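Public Art and Its Sites
Handout 6: Temporary commissions in open squares

Read this before the seminar. Bring the site plan from Handout 5, as we will be marking it up.

1. What counts as temporary

For this course, a temporary commission is a work made for a named place with a removal date agreed before it goes up. Length of stay varies a great deal. The Bartoš textile piece at Witerthorpe stood for one June. The Mukon sound benches stayed two winters, and the agreement had to be renewed halfway through.

A work lent from a collection and put outdoors for a season is a loan. The paperwork is different and we deal with it in Handout 8.

2. The Witerthorpe case

The market square at Witerthorpe is paved, slopes gently to the south and has a bus stop on its long side. The commission asked for a work that people could walk under. Bartoš proposed 503 lengths of dyed sailcloth hung from steel cables between the lamp standards. The cloth was cut and hemmed at the Firudus workshop and came to 2,439 metres in total.

Points to note from the file:

The lamp standards were tested for load before the design was agreed. Two failed and the cables were moved.
The lowest cloth had to clear a double-decker bus.
Traders were consulted on shade. Those selling plants objected, and the cloth over their pitches was hung further apart.
The fee and the making costs were set out in separate lines. Compare this with Mukon, where they were lumped together and the artist ended up paying for repairs.

3. Counting the audience

Witerthorpe used a hand count at two corners of the square. The opening Saturday gave 1,459 people. The organisers' report gives around 3,000 for the whole weekend, but does not say how people crossing twice were treated. Be careful with such figures in your essays. A count of people in a square is a count of people in a square, and many were waiting for a bus.

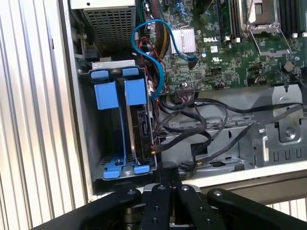

4. Taking down

Removal is often left out of the budget altogether. At Witerthorpe it took three nights and needed a road closure. The agreement said the cloth belonged to the artist once it was down, and the cables to the town. Part of the cloth was later resewn as awnings, which raises the question of whether the awnings are a work by Bartoš. The artist's letter in the file says they are not.

5. For the seminar

Write one side of A4 on the following. Choose a square you know and say what a hanging work there would have to be fixed to, who would have to agree, and who would pay for taking it down. Sketches are welcome but will not be marked.

Reading: course pack, sections 4 and 5. Section 6 is optional.

Handout revised April 30, 2018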